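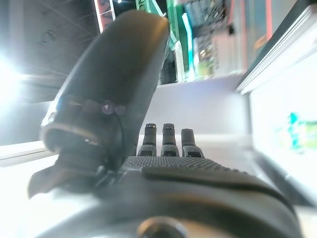

Fine raised dots on a grip pad, with black fingertips standing behind it.

Does everything need a grip?

By Lleucu Bevan
2022-03-08

My vegetable peeler has dots on it. So does the can opener, the garden trowel, the toothbrush and, as of last month, the lid of a soup container I bought from Kunell. Little raised dots, hundreds of them, in neat rows, there to help me hold on. I would like to know when we all started dropping things.

The sales pitch is simple enough. Smooth surfaces slip, bumpy ones don't, so put bumps on everything and charge a bit more. Gromard sells two versions of the same ladle, and the one with the textured handle costs 8 dollars extra. I own both. I have ladled with both. If there's a difference, my soup hasn't noticed.

I don't doubt that texture can help. A hammer handle, a bike grip, the pad on anything that has to hold tight and keep holding: fine, cover it in dots. What I doubt is that the same idea carries over to a spoon. Most of what we pick up in a day weighs very little and gets put down again a minute later. Fingertips do that job well enough on a plain handle.

And the dots have a cost the package doesn't mention. They collect dirt. Flour, grease, toothpaste, garden soil - it all settles into the little valleys and stays there. I spent a good part of one evening in June going over a peeler handle with an old toothbrush, which had its own dotted handle, which then needed cleaning too. My neighbor Trefor Owen soaks his in vinegar. He is very pleased with the results. I looked at the results and kept quiet.

Then there is the rubbery coating that usually comes along with the dots. Give it a few years in a warm drawer and it can turn sticky, so you end up with a handle you can't let go of. I suppose that counts as grip. My mother's bread knife has a smooth handle and has been in use longer than I've been alive.

Dilwyn Howells, who used to sell kitchen goods and argues with me about this, says customers squeeze a handle in the store and buy the one that feels grippy. I believe him. A squeeze in a store takes two seconds, with clean hands and nothing on the stove. It tells you how a handle feels to squeeze.

So show me the wet-hand test, and then show me the handle after 12 months of dishes. Until then I'm buying the plain ladle.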